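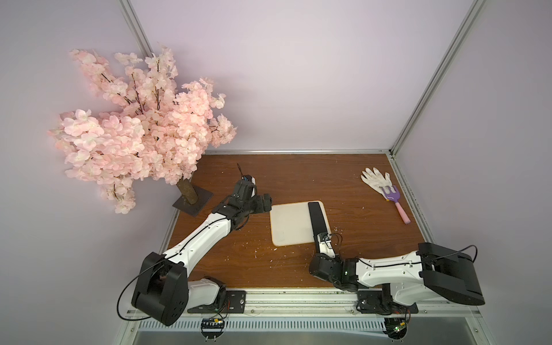
Two-arm cell before the morning check, tree and garden props on the table.

Zinemlow cell notebook
January, entry by the cell keeper
Reading time: 1 min

Started at 8:30. Right arm first. I drove the gripper finger down flat on the cutting board and read the height, then I did the same for the left. The difference was larger than last month, so I opened the bolts of the right mounting plate, cleaned under it and closed them again in a cross pattern. Offset is now 342 in the Kirel config (old value 30, I kept it in the comment).

White flecks on the tabletop again. Please brush before homing, and look also at the front rail near the plates. Do not use compressed air, it blows everything into the grille.

Left shoulder cable makes a wide loop over the front corner. I did not change it today - it needs a clip, but with enough slack for full reach.

Tree base stays in the back left. If you move it, the left gripper path must be taught again.

To do: order clips from Moroz, run up to 200 cycles at low speed, write the colour of the wrist light at each stop.

Recent entries
- Replacing the left wrist cable
- Zalletti grease, which grade
- Error 1226 after restart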